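Section 4: Shared Laundry Room — Dryer Set-up and Routine Care

This section applies to the vented dryers installed in the shared laundry rooms at Zodstead. It is to be read together with Section 3 (Washers) and Section 7 (Reporting a Fault). Residents should complete the steps below before the first use of a dryer and should repeat steps 4 through 9 at every load.

4.1 Before the First Load 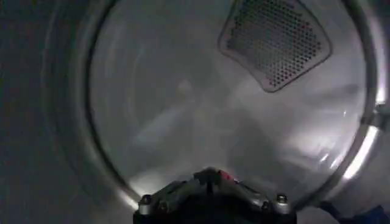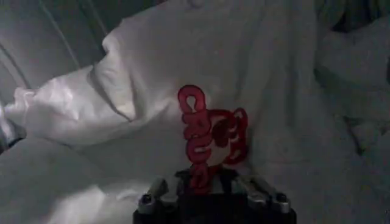
1. Register for a laundry card at the front office. The card is issued in the name of the apartment, and one card may be used by all members of the household.

2. Book a time through the Winow reservation page or on the paper sheet posted outside the laundry room. Each booking covers one washer and one dryer. Bookings open on Tuesday for the following week.

3. Confirm that the number on the dryer matches the number on the booking. The card reader will not start a machine booked by another apartment.

Note: Residents who cannot use the reservation page may telephone the office on extension 453 and ask for a booking to be entered for them.

4.2 Preparing and Loading

4. Read the care label on every item. Items marked "do not tumble dry" must be taken to the drying racks in the adjoining room.

5. Empty all pockets. Close zippers, fasten hooks, and tie drawstrings loosely so that they do not wrap around other items.

6. Pull the lint screen straight out of its slot. Remove the lint by hand and place it in the covered bin. Return the screen with the arrow facing the dryer and press until it is fully seated.

7. Check the drum for items left by the previous user. Articles found in a drum are to be placed on the lost property shelf, with the date and dryer number written on a tag.

8. Load the drum to no more than two-thirds of its depth. Shake out large sheets and duvet covers one at a time — a sheet that goes in as a ball will usually come out damp in the middle.

9. Close the door firmly and select a program. Use Low for synthetics, Medium for mixed loads, and High for cotton towels and bed linen.

CAUTION: Do not dry any item that has been in contact with gasoline, cooking oil, paint thinner, or cleaning solvent, even after washing. Residue of this kind can ignite in the drum.

CAUTION: Do not dry foam rubber, rubber-backed mats, or pillows with a foam filling.

4.3 Ending a Cycle

10. Allow the cool-down period to finish. If the door must be opened early, remove the load at once and spread it out so that heat can escape.

11. Clear the drum within ten minutes of the end of the cycle. After that time, the next user may move the load to a clean basket.

The laundry room closes at 11 p.m. A program that would run past closing time will be refused by the card reader, and no charge will be made to the card.

4.4 Monthly and Yearly Care

Building staff wash the lint screens in warm, soapy water on a monthly schedule. Fabric softener sheets leave a film on the mesh that slows the flow of air, and residents are asked to use them sparingly.

The exhaust ducts are inspected every March. During the inspection, all dryers in the room are out of service from 8 a.m. until noon. Bookings already made for that morning are moved by the office, and the apartments affected are told in writing.

Questions about this section should be addressed to Deepika Salian, Building Services. Requests for a printed copy in large type should be addressed to Kyung-hwa Won at the front office.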